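Can a machine clear the table yet?
Home Automation board, page 5

torquelimit
Define chore. Our cell in Berge runs one part, same pose, 200 an hour. Move the bin and it stops.

prornel_tech
That's a fixturing problem. Plates on a table are doable now with grippers and enough human demos.

torquelimit
Doable at what rate? I'd want 65 clean picks in a row before I let it near my dishes.

saltbox3257
Disagree with both. Rigid plates are the easy case. Small soft items are where jaw force matters. Two plates and a small brown object, handheld grippers: 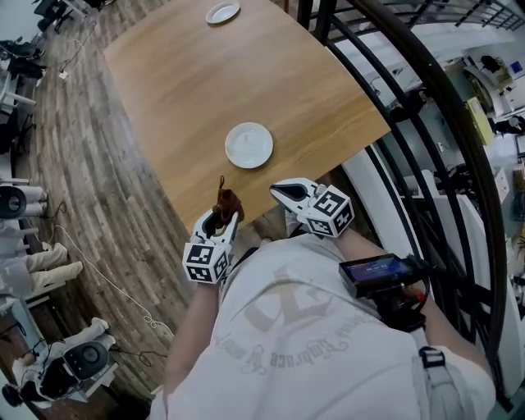

Photo: saltbox3257, Plodbridge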